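2021年2月10日 阴

早上到活动室的时候暖气刚开，手还是僵的。先把昨天没收的线理了一遍，USB延长线有一根接触不好，缠了胶带放到抽屉里，等有空再换。然后开机，臂回零，夹爪开合几次，听声音正常。

我们组这学期的课程项目叫Dinu，任务写在开题表上只有一行：让机械臂在桌面上完成洗碗前的整理动作。说起来简单，从十月做到现在，真正能连着跑完的只有前半段。后半段要夹碗沿，碗是不锈钢的，反光厉害，识别出来的边缘一会儿在里一会儿在外。Grullow组做的是叠毛巾，他们上星期已经在写报告了。

上午的安排是重新录示教数据。之前录的那批，我和Eero Nieminen一起看过，动作太快，中间还有停顿，训练出来的策略也跟着停顿，停在半空不知道要干什么。所以今天定了规矩：每条动作一口气做完，中间不许犹豫，犹豫了就整条作废重来。计划是录满300条，每条30秒以内。

摆台面花了不少时间。碗、白托盘、橙色的按压瓶，位置要换，但不能换得太离谱，离谱了臂够不着。我画了张草图贴在电脑旁边，每录一组换一次位置，照着草图打勾。瓶子站在托盘里，夹爪从碗上面过去，这一段最容易出问题，高度稍微低一点，垂下来的那根线就会搭到碗沿上。我提了两次要把线重新走一遍，都因为要赶进度没动。 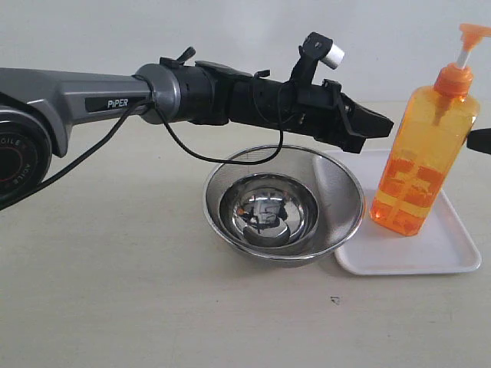
线先别管，把抬升高度改大一点就行，Eero Nieminen说，录完这批再拆，拆了又得重新标定，一个下午就没了。我想了想，同意了。标定上次做了两遍才过，确实不想今天再来一次。于是在程序里把中间点抬高，重新跑了几条，路径比原来绕，时间长了一点，还在30秒里面。

中午去食堂，人不多，吃的面。回来路上顺便去器材室还了一把内六角，登记本上我的名字还挂着一支万用表，是上学期借的，已经还了，当时忘了划掉。管理的老师让我自己补签，我签了。

下午接着录。到后来手有点酸，主要是示教的时候要一直端着，肩膀不能放松。我们换着来，一个人带臂，一个人看屏幕、念编号、记备注。备注我坚持要写，哪怕只写“正常”两个字。上次就是因为没写，后来挑数据的时候谁也说不清哪几条碰过碗，只好一条一条回放，浪费了一个晚上。

录到中间软件卡死过一次，是Clastel那个记录程序的老毛病，缓存写满了不报错，界面上看着还在走，实际上后面的都没存。发现的时候已经丢了一小段。我把缓存目录挪到了移动硬盘上，又写了个小脚本，每录完一条就检查文件大小，太小就响一声。脚本写得很粗糙，能用就行，晚上再整理一下传到组里的仓库。

腕部相机的画面也过了一遍。位置偏的时候，画面里大半都是墙，碗只剩右下角一点，橙色的东西只露一条边。这种起始位置对模型来说可能太难了，也可能正好有用。我的意见是留一部分，Eero的意见是全删。最后决定先单独放一个文件夹，训练的时候做个对比，带这部分和不带这部分各训一次，看结果再说。
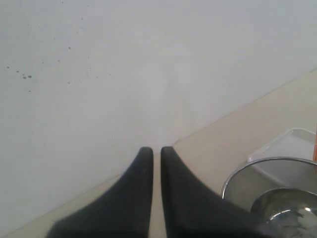

腕部相机视角，夹爪张开，碗在右下角。

看画面的时候还注意到墙上有些小黑点，左边两个最明显。Eero担心模型会拿这些点当参照，换个地方就不会动了。我觉得有可能。去年Plovwood组就出过类似的事，他们在自己桌上成功率很高，搬到展示厅以后一次都没成，后来查出来是背景的问题。明天带块湿抹布来擦一下试试，擦不掉就贴张白纸。不过今天录的已经录了，没法改，只能在说明文档里写清楚是擦之前录的。

收工前统计，300条没有录满，差了一截，作废的比预想的多。作废的原因大部分是带臂的人手抖，其次是夹爪闭合晚了。我作废的比Eero多。他的办法是动作开始前先空走一遍，心里有数了再按录制键。我下午后半段也学着这样做，好了一些，但是每条要多花时间。

老师傍晚来看了一眼，问了问进度，没有多说，只提醒中期检查的时候要现场跑，不能光放视频。另外报告里要有失败案例，不能只挑好的写。失败案例我们倒是不缺。他走之后我们把检查那天的顺序排了一下，先跑移动瓶子，再跑夹碗，夹碗要是失败就讲数据的问题。

明天要做的：
擦墙。
把剩下的录完。
脚本传仓库，写两行说明。
问Grullow组借他们的桌面灯，碗的反光换个光线看看。
买胶带，今天用完了。

走的时候断了电，臂放回了休息位，硬盘带回宿舍备份。现在拷了一多半，速度很慢，估计要拷到睡觉以后。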